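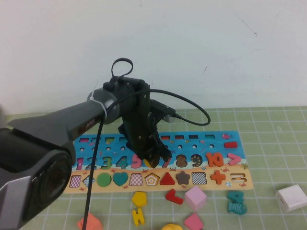 The second batch of case boards came out of the press this morning and they are still pulling to the outside. It is less than in the first batch, but I can see it without any tool when I put one board down on the bench and look along it at the height of my eye. For the squareness I do not use the ruler any more in the first check, I lay the board on the green mat and follow the thin white lines of the grid with the long side. If the edge leaves the line, I see it at once, and only then I take the steel square. The squareness is fine, I must say. It is the warp that I want to write down, before I forget in which order I did the things.

Bench Notes Materials Recipes Repairs Archive Contact
Filed under: Case binding / Paste and glue / Things still open
November - by Jozef Hermans

What we are making: a short run of ledgers for the Magaña order, quarter cloth, paper sides, one sewn block of 121 leaves each. I know 121 is a strange number. The customer has old ledgers with one loose leaf at the front for the index and wants the same again. Dulce tips this leaf in by hand after the sewing. I asked her if it is not better to add a full section and cut away the rest, and she said she prefers the tip, so it stays a tip.

The boards are the gray ones from Wulard, the heavier of the two that we keep. The cloth is Buvent, dark blue, with paper back. The side paper was bought by the customer and I do not know the maker. It is rather thin and drinks the paste very fast.

First batch, for the record. I pasted the side papers with the plain wheat starch paste, the same thickness that I use for lining spines. It was too wet for this paper. The paper stretched across the width, I put it down, I rubbed it, and it looked very good for the time of one coffee. Overnight it became dry and pulled the board like a roof tile. Then I pasted the inside paper and hoped that the inside would pull it back. It did pull a little. I did not write the difference for each board, which I regret now.

Napaporn looked at them and said that the grain is wrong in the side paper. I said no, I checked. She took one offcut, made it damp on one face with her finger, and it curled in the other direction from what I had written on the wrapper. So the grain was going across in the first batch, and the mistake is mine. When the paper came I tested it by bending only, and with such thin paper the bending tells me very little. From now on the wet test for all papers under the weight of normal writing paper, and the arrow goes on the sheet itself, in pencil, on the back. The wrapper gets lost or, as here, the wrapper is wrong.

Second batch: grain head to tail in everything, board, cloth, side paper, inside paper. Paste changed to the mix (see under). Waiting time after pasting two minutes, then on the board, folding bone through waste paper, then between blotters and under weight.

The mix that I used, so that Đạt can make it when I am away:

Water 1000 ml, cold, from the filter can.
Wheat starch, the normal measure for the spine paste, but cooked a bit longer.
When it is cold, through the sieve two times.
Then equal parts by volume with the Cunenine white glue, stirred slowly, no whisk.

Please do not whisk it. The whisk makes small bubbles and the bubbles stay under the paper as little grains, and after drying one can feel them with the finger. Đạt asked if he may let it stand one night so that the bubbles go up. He may, but it becomes a skin, and the skin must be taken off completely and not stirred in.

The result of the second batch: 17 boards pressed, most of them with a small warp to the outside, none like a roof tile. I put them standing on the rack with space between them and I will look tomorrow. With the inside papers down I think they will come flat or go slightly to the inside, and slightly to the inside is what I want.

About the press. The left side of the plate is giving less than the right side, and I see it in the cloth joint, where the groove is sharper on one end of the book. I turned half of the pile in the other direction to divide the fault, but this is no repair. Tsion thinks the wooden plate itself has become hollow. He put a straight edge over it with a strip of thin paper under, and in the middle the paper slides out without any resistance. So the plate goes to him for planing, and until then I work with the small press and do fewer at a time. It will be slow. 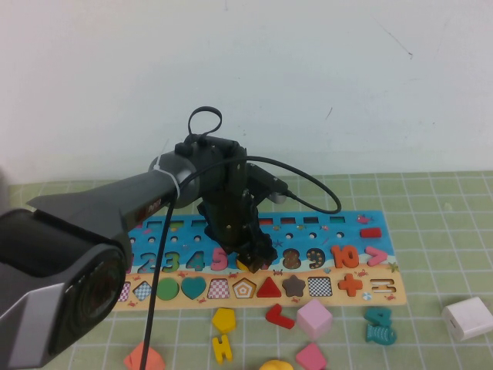

GHENT, November - Continued after lunch, and the rest of the entry is about the drying, which I think is the real question and not the paste. I read again my old notes from the guest books and in these I had the same complaint, also in the cold months, also with the heating just switched on. In the spring the same board and the same cloth made no trouble. The room in the morning was at 16 degrees, and in the afternoon it was much warmer, especially on the window side. A board that is drying in this room has one climate at nine o'clock and another one at three.

What I will try:

Change the blotters after the first hour, then again before going home. Until now I changed only once, in the evening. Dulce says in her old shop they changed three times and nobody discussed it.

Keep the pile away from the window wall. The shelf by the sink is cooler but the air there is wet, so also not there. The low table in the back room is maybe the best.

Paste down the inside paper on the same day as the outside. I always waited one day, as I was taught it. Napaporn was taught the opposite. We will do half of the next batch in my way and half in her way, with the same paste from the same pot, and mark them inside the spine with a J or an N in pencil.

Leave some boards without any paper in the same place and see if they move alone. I should have done it from the beginning. If a naked board warps on the table, then I can change the paste until the summer and it will not help.

A word on measuring the warp. I tried with feeler gauges from Tsion's drawer and this is too fine for our purpose, one gets a different number if one breathes on the board. Now I do it more simply. The board lies hollow side down on the stone, and I push a stack of slips of writing paper under the middle of the long side until it does not go further. I write the number of slips. It is not science but two persons get the same answer, I tested it with Đạt and we agreed on all the boards except one, and this one has a knocked corner and does not count.

Other small things from today.

The blue cloth shows marks from the bone when it is rubbed directly. Always waste paper between. There is one cover with a shiny line near the spine which I can not remove, neither with steam nor with a dry brush. I will use this cover for the sample book.

Corners: I went back to the library corner for the first two books, and it is too thick with this board. Universal corner from here on. Dulce cuts them a little closer than I do, and hers look better. The distance she leaves is one and a half board thickness. I was leaving two.

The big brush loses hair. I found hair under the paper in three places, all from the same pot. I washed it, combed it out with the old fork and it still loses. New brush on the list, and the old one only for spines, where a hair does no damage.

Thread is enough for this order but not for the next one. The 18/3 is finished except for the end of one reel.

Title labels: the customer wrote again and wants the year lower on the spine, at the same height as on the old ones. I measured the old one that he left with us. But the old one was trimmed again at some time, the tail edge is cut through a written line on several leaves, so the height on it was not the original height. I will ask him if he wants the same distance from the tail or the same place on the shelf. On the shelf the new ones are taller, therefore it can not be both. I would take the distance from the head, but it is his shelf.

To ask Napaporn: if she has still the thin blotters from the map job, the ones that were cut too narrow. For these boards they are wide enough.

To ask the seller at Wulard: whether the boards of this delivery were lying flat or standing in the store. The outer ones in the packet had already a slight bend when I opened it, all to the same side, and I turned them all the same way in cutting without thinking. Next time I mark the hollow side with a pencil cross before the cutting, and the cross goes to the inside of the case.

Added later, four in the afternoon. I looked at the rack, although I said tomorrow. The boards nearest to the door are flatter than the others. They have also the draft from the corridor, so I do not know what to make from it. I moved them all to the back room and put the blotters between. Đạt will change them at six if I have left, he has the key.

Slips under the first five, in the order of the rack from the door: 3, 3, 4, 6, 6. The rest in the morning.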